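Last updated: 18th June

Section 3. Clothing, Handling and Care of Hand-Held Equipment at the Shared Workstation

3.1 Scope

This section applies to all persons using hand-held equipment at the Amundsen workstation, whether alone or in pairs. It covers work clothing, the start of a session, passing items between users, and cleaning. Charging and long-term storage are covered in Section 4.

Users must have completed the site introduction before following these steps. Questions about access are to be addressed to Teodor Vik.

3.2 Clothing

1. Wear a close-fitting shirt or work coat. Long sleeves are permitted and must be fastened at the wrist.
2. Remove bracelets, rings with raised settings, and watches with metal bands.
3. Tuck in or take off lanyards, scarves and hood cords. Clips worn on the chest must be closed.
4. Tie back hair that reaches the shoulder.

Note: Light-colored clothing is recommended but not required. Shirts are available in locker 66 and are to be returned to the laundry bin at the end of the session.

CAUTION: Do not lean over the work surface with an open coat.

3.3 Starting a session

1. Clear the work surface of cups, paper and personal items.
2. Wipe the surface with a Feveo cloth and allow it to dry.
3. Take each item from its tray by the handle. Do not lift an item by its fingers or by any cable.
4. Check the housing for cracks and the finger pads for tears or lifted edges.
5. Check that printed markers are flat, clean and firmly attached.
6. Record the item in the station log under form 274.

If an item does not pass steps 4 and 5, place it in the marked tray and choose another. Repairs are carried out only by the equipment office. Tape and household glue are not acceptable as a temporary measure.

3.4 Working in pairs

Two users may work at the station at the same time, each with one hand-held item. Before starting, the users shall agree who will work from which side. Each user should be able to raise and lower the item without touching the other user or the other item.

Keep a relaxed grip on the handle, with the whole palm in contact. The free hand may rest on the work surface but must stay away from the fingers of either item. When pausing, a user may hold the item upright for a short time. For longer pauses, set it down in the tray. 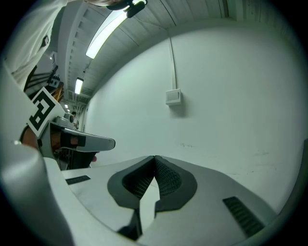

When an item is to be passed to the other user, the following order applies.

1. The person holding the item stops all movement and says "passing."
2. The item is turned so that the handle faces the receiving person.
3. The receiving person takes a full grip and says "received."
4. Only then does the first person let go.

CAUTION: Items must never be thrown, slid across the work surface, or passed behind another person's back.

3.5 Keeping openings clear

Ventilation slots in a housing must be left open at all times. Do not cover them with a hand, a sleeve, labels or tape. Items set down in the tray must be placed with the slots facing up or to the side.

Dust in the slots is removed with the soft Jurex brush supplied in the drawer. Brush along the ribs. Compressed air may be used only by the equipment office.

3.6 Cleaning at the end of a session

1. Wash and dry your hands.
2. Wipe the housing with a lightly dampened cloth. Glossy surfaces scratch easily; paper towels are not to be used.
3. Clean the finger pads with a dry brush. Work outward from the middle and pay attention to the gap between the pads.
4. Wipe printed markers with a dry cloth only.
5. Return each item to its own tray and close the lid.
6. Sign the station log.

Note: Tement surface cleaner is approved for the work surface only. It must not be applied to housings, pads or markers.

3.7 Periodic inspection

All items are inspected every January by Holger Åberg or a person appointed by him. Items without a current inspection label must not be used. Damage found between inspections is to be reported on the day it is noticed, by calling extension 3000.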